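Trirel notebook, hand-held gripper no. 2
24 September 2019

Fault: finger closure lost under load. Left finger creeps open while the trigger is held. First noted on the bench yesterday afternoon, then again twice this morning, so it goes in the book as a fault and the tool is tagged.

Symptom. With the trigger fully back and something between the fingers, the grip is normal for a few seconds. Then the left finger backs off in small steps, with a faint tick at each step. The right finger stays put. With nothing between the fingers the tool closes and stays closed for as long as anyone cares to hold it, which explains why it passed the check sheet. The check sheet only asks for an empty close.

Effect on the recordings. The width encoder sits on the right finger's carriage and assumes the two move together. When the left one creeps, the logged width is too small and the object is lower in the fingers than the log says. A policy trained on that will learn to squeeze at the wrong moment. Session 415 from Prumberg is affected from the midpoint on. Earlier sessions from the same tool look clean in the plots but have not been checked against video.

Dropped one item during the tests, a glass jar, onto the bench mat. It did not break. Glass is off the object list for this tool until further notice.

Tests today, in order:

Static hold, foam block, 200 g. No creep in three minutes.
Static hold, same block with a lead strip taped on. Creep starts after 14 seconds.
Same again with the tool turned over so that left is right. The creep stays with the left carriage, so gravity is out.
Trigger cable disconnected, carriage clamped by hand at the pinion. No creep. Rack and pinion are therefore good under this load, and the slip is upstream.

Opened the housing. The set screw on the left pulley was backed out by most of a turn. There is a bright ring on the shaft where the pulley has been walking. No threadlocker on the screw, none on the right one either, though that one was tight. The assembly sheet from July calls for medium strength on both. Either the step was skipped or the parts were swapped during the Ernow rebuild and put back dry. The rebuild note does not say.

Second finding, possibly unrelated. The ribbed pad is a softer batch than the one on tool 1. A soft pad hides the early part of the creep, as it expands to fill the gap and the object does not move until the pad runs out of travel. Bouazza supplied both batches under one part number. Will ask. 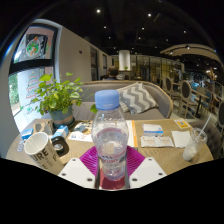

Trirel notebook author: the undersigned

Bottle work is the case that matters. A part-filled plastic bottle with smooth sides gives way a little when squeezed, so the operator feels a firm grip when there is not much of one. Water moving inside adds load in jerks, and jerks are what walk a loose pulley. Café tables make it worse – mugs, cups and paper close by, and people sitting within reach of a spill.

Repair. Shaft dressed with fine paper, new set screw, threadlocker on both sides, left to cure overnight. Not to be used before 7 tomorrow.

To do:
Repeat the loaded hold after cure, both orientations.
Add a loaded close to the check sheet.
Open tool 1 and look at its screws.
Mark session 415 as do not train.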